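Larada two-finger arm kit: my pre-use safety checklist, with comments
Filled in by Darlene Penner, Sun 28 October
Unit on loan from Gostby, serial ending 178

I said I'd write up the checks as I went, so the comments are just me talking under each line. Pass, fail or "see note." I did the whole thing in a kitchen because that's where most of the people asking me about this kit want to put one.

1. Mounting and base
Clamp tight on counter edge: PASS
Clamp pads undamaged: PASS
Arm doesn't rock at full reach: SEE NOTE
There's a little give when it's stretched all the way out. I snugged the clamp another quarter turn and it got better, but not perfect. The clamp that comes in the box is the cheap part of this kit, in my opinion. I'd spend the extra on the Cuypers one if your counter has a rounded edge.

2. Power and cables
Power brick and plug undamaged: PASS
Cable clear of sink and stove: PASS
Cable slack at every joint: FAIL, then PASS
My fault, I had the tie too tight at the elbow and it pulled when the arm swung left. Redid it. Please check this one with the power off, turning each joint by hand, and don't just eyeball it like I did the first time!

3. Emergency stop
Button reachable from where you stand: PASS
Arm stops when pressed: PASS, three tries
Arm stays stopped when button is released: PASS
Love this. You have to twist the button out and then confirm on the screen before anything moves again. The older Lumach kit I tried in January started right back up the second you let go of the button, and I sent it back.

4. Gripper and wrist
Fingers line up when closed: PASS
Fingertips free of chips and sharp spots: PASS
Screws on the housing snug: PASS
Wrist camera view clear: PASS
Finger force limit set: SEE NOTE
It ships at the middle setting. I took mine down a couple of notches for food and bags, and I wish the quick start sheet mentioned the setting at all. I found it on page 27 of the manual, under "Advanced," where no normal person would look.

5. Handling check, bagged produce
Bag zipped fully before the arm gets near it: PASS
Force limit suits thin plastic: PASS
Nothing breakable in the sweep area: SEE NOTE
Clear plastic is the one I always want to see, so I put whole pineapples in big zipper bags. It's shiny, it slides, and the leaves on a pineapple are pokey enough to go through the film if you squeeze in the wrong place. I kept the speed on low for all of this. 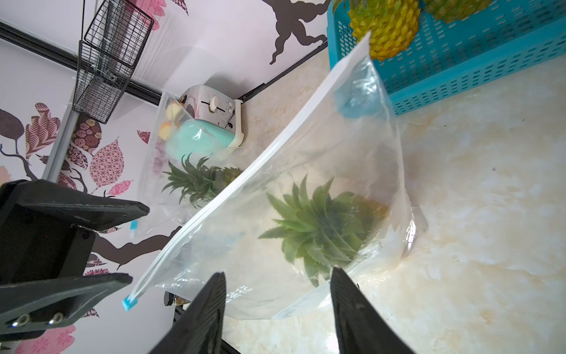

My rule for bags is to come in at the edge of the plastic and stay off the fruit, with the fingers straddling the edge before you tell it to close. Go slow on the last inch. If the bag bunches up between the fingers, open, back off and start over. Don't try to tug it free with your hand while the arm is live (yes, I know it's tempting).

As for the "see note," I had left the toaster on the counter. It should be unplugged and out of reach of the arm before you run anything, and I've added that to my own list in big letters.

6. Work area
Counter dry: PASS
Kids and pets out of the room: PASS
Hanging things out of the arm's path: SEE NOTE
Anything hanging from a wall rail counts as an obstacle. Swing the arm up by hand with the power off and see what it would hit. You can set a ceiling height in the software too, and I'd do both.

7. Food contact
Fingertips wiped before and after: PASS
Fingertips rated for bare food: FAIL
I couldn't find a rating anywhere in the paperwork. I've asked Gostby and I'm waiting to hear. Until then I'm keeping everything bagged, and I'd ask you to do the same.

8. Shutdown
Arm parks without dropping: PASS
Hand clear of elbow while parking: SEE NOTE
The elbow folds faster than you expect. Stand to the side.
Power off at the wall: PASS

Checklist time start to finish was 19 minutes, not counting my cable do-over. I'd happily use this kit again on low speed with the force turned down. I would not sign off on it for loose food yet, and I'd want a better clamp before leaving it set up full time.

Still open: answer on fingertip rating, replacement clamp, and whether update 13 resets the force limit. If it does, line 4 needs doing again after every update.

D. Penner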